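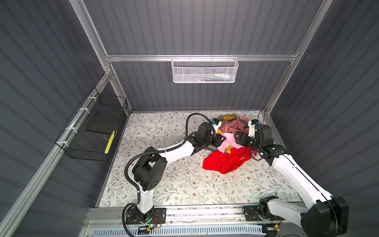 Recording two-arm demonstrations on the Viven cell

Last updated January 21, 2026
Maintained by Khải Đồng

This page covers recording teleoperated demonstrations of garment handling with the two-arm Viven cell. It assumes the arms are calibrated and the leader arms are paired. If either is not the case, do the Sosa bring-up page first.

Before you start

Power the follower arms before the leaders. With the order reversed, the followers jump to the leader pose when torque comes on.

Check the cable on each arm by hand. Bend the elbow through its full travel and watch the loop above the forearm. It should rise and drop without catching on the gripper or on the rail behind. A loop that is too short pulls the wrist joint off its commanded angle, and the error goes into the recording.

Open the camera preview. You need three live views: left wrist, right wrist and the fixed view. Wipe the wrist lenses. Lint builds up on them quickly with knitwear.

Setting the pile

1. Put the garments on the mat within reach of both grippers. Stay away from the back wall, where the wrists run out of pitch.
2. Crumple them. Do not lay anything flat unless the task sheet says so.
3. Mix colors. A pile of one color gives the wrist cameras very few edges to work with.
4. Tuck straps and drawstrings under or leave them trailing, and vary this between episodes.
5. Leave the baskets on the rails where they are. Moving one changes the background in the fixed view, and the session then needs a new scene ID.

Recording an episode

1. Bring both leader arms to the rest pose and hold still until the status line reads READY.
2. Press the left pedal. Recording starts on release.
3. Approach with both grippers open. Come in from opposite sides of the pile, fingers angled down.
4. Close the first gripper on a single layer of cloth if you can. Pause for a beat, then close the second.
5. Lift slowly. If two garments come up together, lower them, open one gripper and regrasp. Keep recording. Regrasps are useful data.
6. Finish the task on the sheet, return both arms to rest, and press the left pedal again.

The right pedal discards the current episode. Use it for a dropped connection, a collision between arms, or a hand in the workspace. Do not use it for a clumsy grasp.

Episodes are cut off at 92 seconds. If you are regularly hitting the limit, take a garment out of the pile.

Operator notes

Keep your elbows on the bench. Shoulder fatigue shows up in the joint traces as a slow oscillation, mostly in the wrist roll.

Watch the cloth and not the preview window. The preview lags enough to make you overshoot.

Swap operators every six episodes. Ánh Dương's traces from the September set are in the shared folder under reference and show the speed we want.

Checking the files

Run the check script at the end of each session. It flags dropped frames, torque spikes and episodes that do not start at rest. An episode with one camera missing is rejected whole.

The Vindstead training config expects 700 accepted episodes per task. The pile task stands at 268.

Known problems

Left gripper does not fully close: rerun the gripper zero. Usually a thread is caught between the fingers, so look there first.

READY never appears: one leader joint is outside the rest tolerance. The log names it.

Fixed view drifts between sessions: tighten the camera clamp and compare against the saved reference frame from Ponside.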